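Wrist view wrong after swapping Bodex fingers for Drakuda fingers

Status: Open
Component: sim / end effector / cameras
Priority: Medium (would like High)
Opened: January 10, 2024

Setup
Sim: Matlala, nightly build
Controller: Pitness, joint position mode
Gripper A: Bodex parallel, stock fingers
Gripper B: Drakuda parallel, black fingers, flat pads
Cameras: wrist, body wide
World: the living/dining/kitchen house

What I'm trying to do

Same arm, same controller, same house, swap only the gripper. Run the approach set with A, run it with B, compare. That's the whole job. Not tuning anything, not training anything. I need a table by the end of the week that says which gripper we keep.

What happens

Gripper A fine. Approaches line up, wrist cam centered between the fingers like it should be.

Gripper B, wrist view is off. One finger comes in from the left, can't pick out the other one at all. Approach then stops short or stops sideways of the target. 12 out of 40 runs ended with the fingers closing on air. With A it was 2 out of 40, and both of those were the same awkward start pose, which I'd throw out anyway.

Tried so far
- restart sim. no
- clear asset cache, reload. no
- set camera parent by hand to the palm link in the Drakuda file. View changes, still wrong, just wrong somewhere else
- put A back on. Fine again right away, so it isn't the arm
- old Drakuda file from November. Same
- Pitness in velocity mode instead of position. Same view, jerkier arm

Logs are clean. No missing frames, no transform warnings. I grepped for the camera name and it loads with the right parent.

Wrist cam, B fitted, run 27, during the approach:

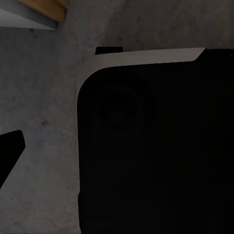 Wayne Pelletier: Before you touch anything else, check whether the camera offset is stored with the gripper or with the arm. In the Bodex package it's stored with the gripper. I have a feeling the Drakuda one has no offset at all and you're inheriting whatever was loaded last. Would also explain why moving the parent makes it wrong in a new way. Can you print the camera pose relative to the tool flange for both and paste them? Also are you starting from a fresh scene each time or hot swapping?

Reply from reporter

Hot swapping. Didn't know it mattered. Will redo from fresh.

OK redid it. Fresh scene, B loaded first, never loaded A. View is different from the hot swap one! Still not centered but closer. So yes it inherits something. Poses: for A the camera sits back from the flange and tilted down toward the pads. For B fresh, zero tilt, sits right on the flange origin. For B after hot swap, A's tilt but applied in B's palm frame, which is turned a quarter turn from A's. That would put a finger at the side of the image where you'd never want it.

So that's one bug (no offset in the Drakuda package) plus one thing that's maybe a bug (hot swap keeps the stale offset). Should I split the ticket?

Wayne Pelletier: Don't split yet. Fix the offset locally, rerun, see what's left. Hot swap keeping the stale value is known, somebody wrote it up against the Pitness bridge and it got closed as works-as-designed. I don't agree with that but it's a seperate fight. Write the offset into the gripper file under the palm link, leave the arm file alone.

Reply from reporter

Done. Copied A's tilt, turned it to match B's palm, pulled the camera back a bit more as the Drakuda fingers are longer than the Bodex ones. Both fingers in view now, more or less even. Reran the whole set from fresh. Misses down a lot but not gone. What's left are all in dim spots, up close to dark stuff. Black fingers, black target, wrist cam has very little to work with. With the Bodex fingers you at least get a lighter pad edge to find.

So is this now a gripper result or a camera result? I don't want to write "Drakuda is worse" in the table if what I mean is "Drakuda is black".

Wayne Pelletier: Both are real as far as the buyer is concerned, the real fingers are black too. But note it. Try these before you call it:

1. Recolor the Drakuda pads light gray in sim, change nothing else, rerun only the missed starts.
2. Lock the wrist exposure. If it's on auto it will hunt every time something dark fills half the view.
3. Run the missed starts with the body camera feeding the target pose and the wrist cam off. If they succeed, the gripper geometry is fine and you have a seeing problem.

Do 3 first, it's the cheapest.

Reply from reporter

Doing 3. Question on the body cam though. The wide one gets a bit of the robot itself in the bottom left corner, pale blue part. Does the target finder mask that out or do I have to? With A I never used the body cam for targets so never looked.

Body cam:

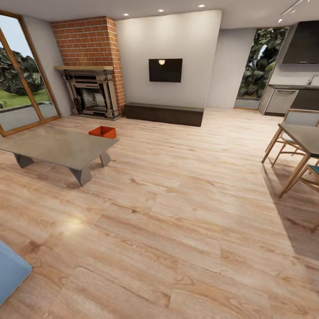 Issue 40, page 2 of 2

Wayne Pelletier: You have to. The mask is per robot and per camera and nobody has made one for the wide lens. Draw it generous, the corner moves when the base tilts. Then check the straight lines near the sides of the image, if the door frame leans you haven't got the lens correction on, and your target poses will be off worst at the edges. Keep the targets near the middle for this test.

Reply from reporter

Door frame leans, yes. Was wondering. The correction flag is in the Matlala camera block but the Pitness bridge reads its own copy of the config and ignores it. Took me most of the morning to find. Set it in both places now.

Mask drawn, generous. Reran the missed starts with body cam only, wrist off:
- starts on the kitchen side: all good
- starts near the coffee table: all good except one, where the fingertips touched the table edge on the way in. That's the longer fingers again, path planner still has the Bodex length. Fixed in the planner file, reran, good
- starts toward the fireplace: good

So geometry is fine. It's a seeing problem.

Then did 2, locked exposure on the wrist. Helps some. Picked the value by eye with the arm parked over the floor boards, then it was too dark up close, so picked again with the arm down near a dark target. Second value is better for approach and worse for everything else. Kept the second one, approach is what we score.

Then did 1, light pads. Helps a lot more than exposure did. Pad edge finder locks on early and stays on. Haven't tried light pads without the exposure lock, so can't say how much is which. Will do tonight if the queue is free.

Other differences I noted while I was in there, for whoever reads this for the comparison and not the bug:
- Drakuda closes slower with the same command. Not a fault, the default speed limit is lower. Raised it to match Bodex and it chattered at the end of travel, so I put it back
- Bodex reports width, Drakuda reports position of one finger. Double it or you'll think it's half closed when it's all the way. I fell for this
- Drakuda pads hold flat things better. Bodex holds round things better. No surprise
- Pitness drops the grip force reading for both if you switch modes mid run. Don't switch modes mid run

Wayne Pelletier: Good. Put the finger width thing in the setup notes, it catches everybody. For the table I'd list Drakuda twice, stock pads and light pads, same exposure on both. And please rerun Bodex with the locked exposure too, otherwise you've changed something for one and not the other.

Reply from reporter

Ugh, right. Rerunning Bodex. Fresh scene every time, no hot swap.

Open items
- Drakuda package: add camera offset under palm link (patch attached, needs review)
- Drakuda package: finger length in planner file (same patch)
- Pitness bridge: read lens correction from the Matlala block, or at least warn when the two don't match
- body cam mask for wide lens: mine is in the shared folder, rough, someone with a steadier hand should redo it
- hot swap stale offset: Wayne to reopen the old ticket
- light pads with auto exposure: not run yet
- Bodex with locked exposure: running

Status changed: Open to In progress
Title changed: Wrist view wrong after swaping grippers (missing camera offset, stale on hot swap)
Assigned: Wayne Pelletier (review of patch)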